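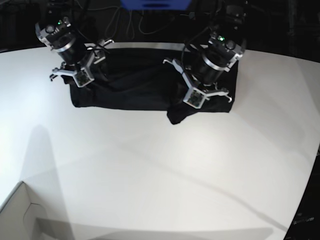
我们小组的课题是用遥操作的方法教双臂机器人叠布。操作者坐在另一张桌子旁边，双手各拿一个手柄，机器人的两只手臂跟着手柄运动，控制程序同时把关节角度、夹爪开合和画面一起存下来。布料我们选了黑色，桌面是白色，这样分割程序比较容易找到布的边缘。困难在于布的中间：两个夹爪之间的布料常常堆起一道褶，而前面右侧又有一片布角垂出来，程序容易把这片布角当成布的主体。因此我们决定，示教的第一步永远是先处理垂出来的部分，然后才抓两端。

## 1. 任务的定义

一次示教从布料随意放在桌上开始，到布料对折并且两边对齐为止。最初我们没有写清楚“对齐”是什么意思，结果三个组员的标准不一样，前面的数据有一部分不能用。后来我们用尺子量，边缘相差不超过 3 厘米就算合格。这个标准比较宽，但是对于初学的操作者是合适的。

## 2. 数据的收集

收集工作从三月开始，在 Irnbridge 的实验室进行。遥操作的软件叫 Nistor，是上一届同学写的，我们修改了它的存储部分。全部示教共 723 次，其中：

- 合格并用于训练：554 次
- 没有完成，或者中途布料滑落，已删去：169 次

删去的那些里面，很多是操作者第一天的练习。手柄没有力的反馈，操作者感觉不到夹爪是不是碰到了桌面，只能看屏幕判断高度。我们试过把手臂的下降速度限制得低一些，碰撞变少了，可是每次示教的时间也变长了，大家容易疲劳。最后采用的办法是：离桌面远的时候用正常速度，接近桌面的时候自动减速。

## 3. 和手把手示教的比较

我们也做过手把手的示教，就是人直接握住机械臂的腕部，带着它走完动作。这种方法对单臂很方便，新手几分钟就能学会。但是叠布需要两只手臂同时动，一个人握着两个腕部，身体会挡住相机，画面里只剩下操作者的袖子。两个人合作的话，动作又很难同步。所以手把手的数据我们只用来确定几个起始姿势。

## 4. 训练和目前的结果

模型使用 Skirketti 框架训练，输入为相机画面和关节角度。测试做了 207 次，布料的初始形状每次都重新打乱。模型抓取两端的动作已经比较稳定，对折时右边的手臂有时候比左边慢，布会被拉歪。我们检查了原始数据，发现操作者大部分是右撇子，习惯先动一只手，模型把这个习惯也学进去了。

## 5. 还没有解决的问题

光线从一侧照过来的时候，桌面上的影子会影响分割，这一点在下午特别明显。我们打算加一块遮光板，再补充一批不同光线下的示教。另外，换成比较硬的布料以后，模型还不能完成任务，这部分留到下学期继续做。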